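The left hand that wasn't there

December 17, 2025

I have spent most of this month folding shirts for a robot. If you had told me in grad school that my career would come to this, I would have asked whether the shirts were at least clean. (They are. Mal-soon Tak takes them home every other weekend and will not discuss it.)

The project is called Grustex, and the idea is simple enough that I can explain it to my mother. A person puts on a pair of gloves full of sensors, with a printed cube on the back of each hand so the fixed camera can tell where the hand is in space. The person folds. The software writes down what the fingers did and where the cubes went, and later a two-armed robot named Gonitz tries to do the same thing. My mother asked why I didn't just fold the shirts and go home, and I said I'd get back to her.

So, the fault. We had 232 recordings that looked fine. I had checked them myself, by which I mean I had opened a few of them while eating lunch. We trained on the whole pile, loaded the result onto Gonitz, put a shirt on its table and stood back behind the yellow line.

The right arm was lovely. It came down, took hold of a sleeve and started across. The left arm came down beautifully too, stopped, and then went for the edge of the table as though it owed it money. There was a noise. Ha-rang Kwon hit the stop button before I had finished saying "huh," and that is why we still have a left gripper. We do not have the mounting bracket for it. The bracket is in two pieces on my desk and I'm using the larger one to hold down receipts.

We did what anyone does and blamed the hardware. Mal-soon ran the left arm through its paces with nothing on the table, and it passed everything. We swapped a cable. We swapped it back. I wrote a rather stern email to Shin, who supplied the arm controller, and had to write a much nicer one two days later.

Then I went back to the gloves and did what I should have done in November, namely sit down, fold, and watch the numbers live.
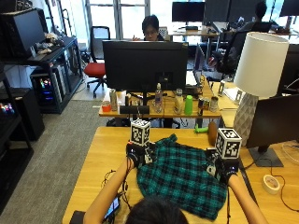

Plaid shirt, both gloves, both cubes. Ha-rang has put up with a lot of this.

The cubes turned out to be the problem, or at least the left one did. When you fold a shirt you roll your wrists without thinking about it, and at a certain angle the camera loses its good view of the markers. The tracker is supposed to say so. Ours, thanks to a setting I will describe only as mine, made a guess and kept going. For most folds the guess was close. On the left side, right as the hand turned over to let go of the hem, it would flip the cube to the wrong face and drop the hand nearly 6 inches. Straight through the desk, as far as the data was concerned.

A person reading that would say a hand can't go through a desk. Gonitz is not a person and had no opinion. It had been shown, over and over, that the correct way to finish a fold is to punch downward through the furniture, and it did its honest best.

The fix took an afternoon. The tracker now marks a lost cube as lost, and any recording with a sudden jump gets kicked out before training. There is also a floor in the arm's own software, a height it will not go below no matter what it thinks it learned. That last one should have been there on day one – Drastus, the safety checklist we all signed, has a line for it. I found my initials next to the line.

The filter threw out 81 percent of what we had, so we are recording again. The target is 700 this time. I'm on shirts through Friday, and Mal-soon has asked whether I'd consider learning to do my own laundry.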